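Mathias home kit, my notes after the trial month. A thread, because several people asked me if it is worth the money. 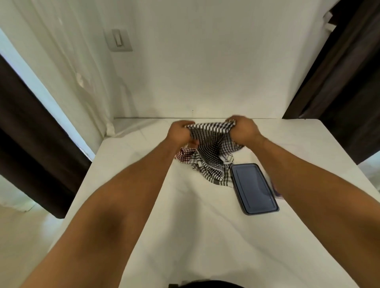 1/ Short version first: I like the kit, I am less sure about the subscription. The kit is the head camera, the strap, a small battery and the app. You do a household task with your own hands, it records, and later their folding robot learns from it.

2/ Price. I paid 460 pounds for the kit in February. The same box is now 504 on the Grument shop. I did not find any difference in the contents.

3/ Cloth is the hardest part for any robot arm I have tried, so I made most of my clips with cloth. A checked scarf is good material. It has a clear pattern, and when you twist it the app still follows the fabric quite well.

4/ Plain dark cloth is another story. The app loses the edge of the fabric and asks to repeat the clip. Tenora had the same problem with their older kit, so I don't blame only Mathias.

5/ The strap. After half an hour it presses on the forehead. I put a thin sock under it - not elegant, but it helps. The battery hangs at the back and pulls a little when you look down.

6/ Looking down is what you do all the time, by the way. Please make the table higher if you can. My neck was complaining in the first week.

7/ The service part: you upload your clips and they send back a trained skill for your arm. The basic plan has a limit of 500 clips. I have uploaded 683 so far, so I had to move to the bigger plan in the second half of the month.

8/ The limit is written on the plan page, but in very small letters. I would prefer that the app warns you before, and does not simply stop the upload.

9/ Support answered me in two days, politely, and with a real solution for the hand tracking (turn off the "smooth wrists" setting, then calibrate again).

10/ The skill I got back folds a tea towel well. With a long scarf it makes the first fold and then waits. They say the September 2025 update is for long items. I will try it.

11/ Someone asked about Gusdale arms. Yes, it works with them, but you need the adapter and it is sold separately.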